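Display cabinet (glazed and open-shelf type)

A display cabinet is a piece of storage furniture with at least one glazed door, and the kind I want to cover in this entry pairs that door with a run of open shelves. I wrote the first version of this page for the Pukell home wiki and have been fussing with it ever since (last revised 2025-01-12), so forgive me if it rambles in places. I really do love these things!

Overview

The closed side is for whatever you'd like half hidden, and the open side is for whatever you reach for all the time. Most of the ones I meet are painted white, and plenty of them stand against bare brick, where the white looks wonderful and the dust is terrible. Old mortar sheds. If your wall is brick you'll be wiping those shelves a lot more often than somebody with plaster.
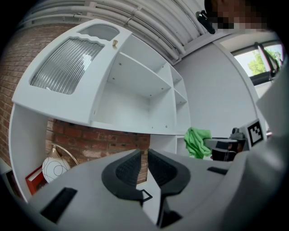
Height matters too. A tall unit eats light, and I like a small lamp on a low shelf to give some of it back, preferably one with a round shade so there's no hard shadow going up the wall.

Glass

Ribbed glass, also called fluted or reeded glass, has parallel ridges that blur whatever is behind it. You get color and rough shape but no labels, so a stack of mismatched bowls looks perfectly respectable. Frosted ribbed glass blurs even more. Frames range from dead plain to scalloped, with a wavy edge along the top of the pane, and the scalloped ones are a pain to clean in the dips. An old toothbrush does it.

King-fai Au, who edits the glass pages here, would like me to add that ridges should be wiped along their length, never across. Fine, King-fai, it's in!

Knobs

Usually one per door, small and round, in brass or wood. I swapped all mine for Peritz ones in April and then had to fill the old holes, so measure your screws first.

Wiping down the shelves

Empty the compartment completely. Go over it dry before you bring any water near it, or the brick dust turns to paste (ask me how I know). Then take a soft cloth, barely damp, and work from the back panel toward you, pushing right into the corners and around the screw holes where the grit sits. I keep a bright cloth for this so I don't leave it behind on a shelf. Leave everything off for 15 minutes before you load it up again.

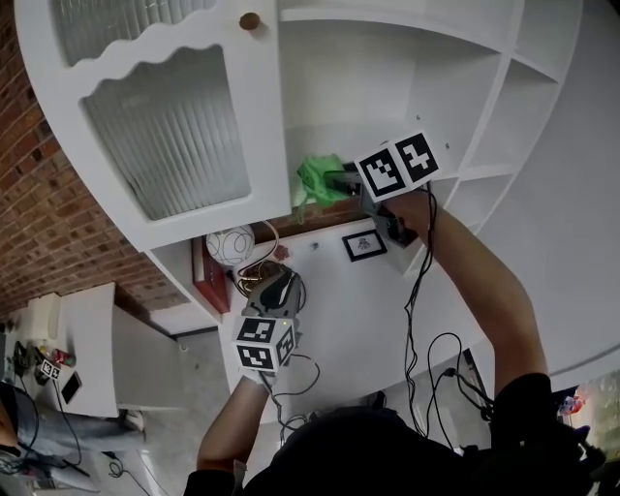

Open shelves compared with closed

Hussam Obeidat and I have argued about this on the talk page for ages. He'd put doors on everything. I think a few open compartments keep you tidy, and they're handy for baskets and books, although I'll admit the top ones in my own Sleiman unit mostly hold things I can't be bothered to climb up for.

See also: Bookcase; Reeded glass; Brick walls, indoor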